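Can a machine put the shopping away yet?
My neighbour Jamila would dearly love a pair of robot arms to unpack her fruit, and I do see why, but a soft, crumpled carrier bag is a tricky thing even for us (I've squashed plenty of bananas myself!).

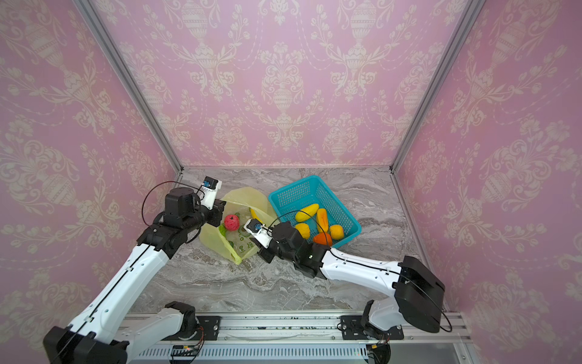

So keep it easy for any helper, metal or otherwise. Use a basket with firm sides, stand it right beside the bag, and leave a bit of clear table in front.

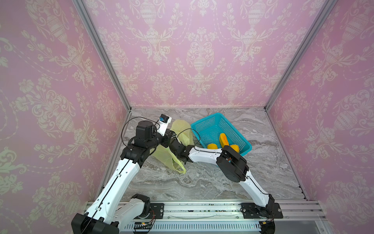

Folding tea towels
Still a job for you and me, I'm afraid.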